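Ondidari Two-Finger Gripper: Demonstration Day

The Ondidari is a parallel gripper for light handling work. Nolel shows it in simulation before any hardware is ordered, so buyers can try it on their own layouts first. The December 16, 2021 session uses the kitchen model, with a cutting board and simple food shapes.

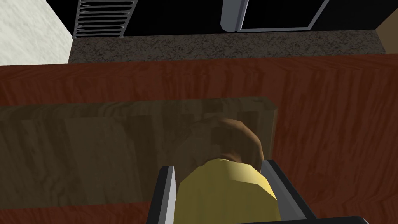 What you can try

Visitors get 16 minutes each at the controls. Phong Tạ runs the kitchen model and will change the approach angle or finger opening on request. The view from above the fingers is the one most people use for picking.

With the fingers spread, you can check clearance against walls and cabinet doors. 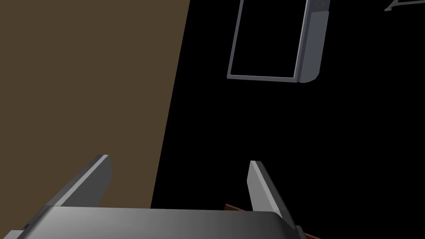
Finger opening is set in the same menu as speed. Settings can be saved and taken home as a file.

Ordering

Gripper with standard fingers: part no. 1148
Gripper with long fingers: part no. 3000
Kitchen model, one seat: part no. 986

For quotes and later visits, contact Đức Vương at Nolel.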